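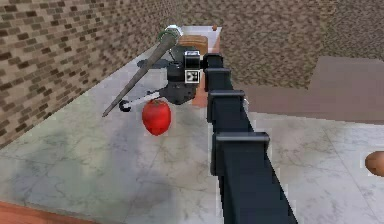 Karngate opens its simulated kitchens to small teams

Karngate has put its kitchen simulation service on open sale, and small robotics groups finally get a look at something the bigger labs have been using since August. The package is called Relero. It gives subscribers a set of ready-made rooms, a stock of food and household objects, and a robot arm they can start driving within minutes of signing in.

The launch library holds 326 objects and 30 room layouts. Teams can swap wall finishes, counters and furniture between runs, so a picking routine that works in one kitchen gets tried in plenty of others before any hardware is switched on. Fruit has had special care, says product lead Dorota Pawłowska. "Everybody wants to pick up fruit on day one," she said. "So we made sure day one is fun!"

Furniture is the other big addition. Open shelving and cabinets can be dropped into a room bare, and users choose what goes on them and where – a real help for anyone working on putting things away, a job that gets far less attention than picking things up.
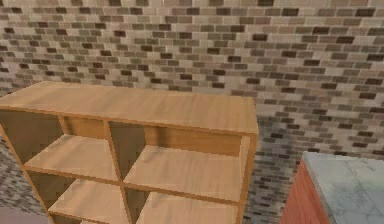 Teguh Chong, who tested the service for the Hutstead workshop, had his own room layout running on the first afternoon. He liked how quickly he could reset a room and try again with different lighting. His one complaint was the search tool, which still sorts objects by file name and makes browsing slow. Karngate says a fix is on the way.

A single seat costs 600 euros a year and covers 2 users. Schools can ask for a free term, and Friederike Ostermann, who handles education accounts, is already taking requests. Rooms built in the older Derkach format can be brought in as they are, though textures may need to be reassigned by hand.

Sign-ups opened on 17/12/2025, and new subscribers get the full library from the start.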